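Cold chain from the depot to the door: notes for the 20 minute slot

Slide 1. Title

Introduce the topic before the organisation. The talk covers chilled food deliveries to households, and mostly the last leg: from the depot fridge to somebody's front step. Say early that frozen goods are left out. They behave differently and we don't carry them.

Slide 2. The two limits

Chilled food is held at 5 degrees or colder. Every practice in the talk comes back to that line and to the time spent above it. Don't read the table aloud. Point to the two rows that matter, cooked dishes and cut fruit. Whole vegetables are on the table only for completeness.

Mention that our own rule is stricter than the one we inherited. A meal that has been out of refrigeration and reads above the limit at the door is not handed over. The driver has no discretion on this, and drivers have said they prefer it.

Slide 3. Where the heat comes in

Four places, in order of size:
Loading, with the van doors open.
The walk from the van to the door.
The van itself between stops.
The wait at the door.

Most people expect the van to come first. On the Lorkov route it came third. Loading was the worst, mainly because totes were stacked on the dock before the driver had arrived. Pause here. There is usually a question about refrigerated vans. Answer: a refrigerated van helps with the third item and does nothing for the other three.

Slide 4. Pre-chilling

A container at room temperature takes heat out of the room and gives it to the food. Insulation slows heat in both directions. If the bag goes in warm, the ice packs spend their first half hour cooling the bag.

Procedure at Lorkov: bags stored open in the cool room overnight, closed just before loading. At Overgaard there is no space for that, so bags are closed over two frozen packs at 6 am and the packs are swapped at 8. The results are close enough that I wouldn't argue for one over the other.

Slide 5. Ice packs

We use 500 gram gel packs. Two on top, one at the side. Cold air sinks, so a pack underneath the meals does the least work, though it is where most people put the first one. Packs need a full night flat in the freezer. Stacked packs freeze from the outside and the middle ones stay soft. Check by bending.

If asked about dry ice: we don't use it. Ventilation in the vans is poor and the training load is too high.

Slide 6. Packing density

A full bag holds its temperature longer than a half-empty one. The standard meal tray is 350 grams and the medium bag takes eight of them. For short runs, fill the gap with a spare pack or a folded towel. Crumpled paper also works but ends up on the floor of the van.

Hot and cold never share a bag. This sounds too obvious for a slide. It was the most common fault in our first audit.

Slide 7. The logging trial

Keep this one slow. Loggers went into bags on the Overgaard route through the summer, 50 runs in all. One reading a minute, probe between the second and third tray. More than 920 hours of data once the depot storage was included.

Main finding: each opening of the bag cost more than the distance driven between openings. A run with short legs and many stops did worse than a long country run with few. The curve on the left is the short one. Give people time to see that.

Second finding: a zip left part open behaves nearly the same as a zip left fully open once the van is moving. We hadn't planned to test that. It came out of the driver notes.

Limits of the trial: one climate, one season, one bag model. The probes were not recalibrated halfway through, and they should have been.

Slide 8. Changes made

Stops sorted so that each bag serves neighbouring addresses. Civer, our routing software, could do this already with one setting changed.
Bags closed fully after each stop, checked by the driver before moving off.
No totes on the dock without a driver present.
Damaged zips reported the same day, and the bag pulled from use.

Slide 9. Cleaning

Wipe down with warm water and detergent, sanitise, then leave open to dry. Drying is the step that gets skipped. A bag closed damp will smell by the next morning and the lining seams will go first. Murus supplies replacement linings, but fitting one takes longer than people expect, so order whole bags if the budget allows.

Slide 10. Costs

Skip if running late. The figures are in the handout. The one thing to say aloud is that zips fail well before insulation does, so a repair arrangement with a local shoe or tent repairer pays for itself.

Slide 11. Questions

Leave this slide up during discussion. Likely topics are eskies versus soft bags, who pays for loggers, and what to do with meals refused at the door.

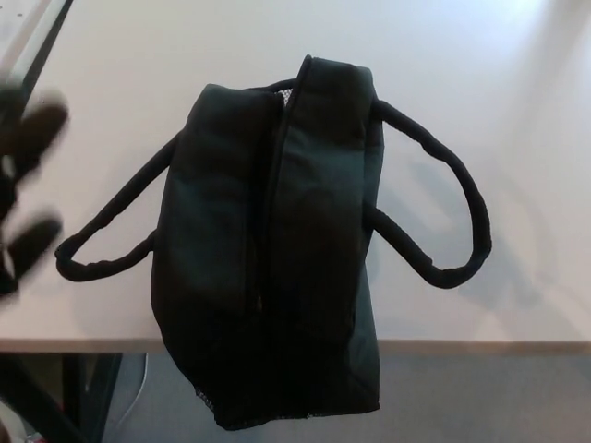
Comment from the floor at the previous session, to raise if there is time: sorting stops by neighbourhood works in town, but on our rural run the neighbours are 15 minutes apart and each bag still gets opened at every gate. We went to smaller bags, one for each pair of houses, and kept the rest shut. It takes more packs and more freezer space. I'd want to see that tested with loggers before anyone calls it better.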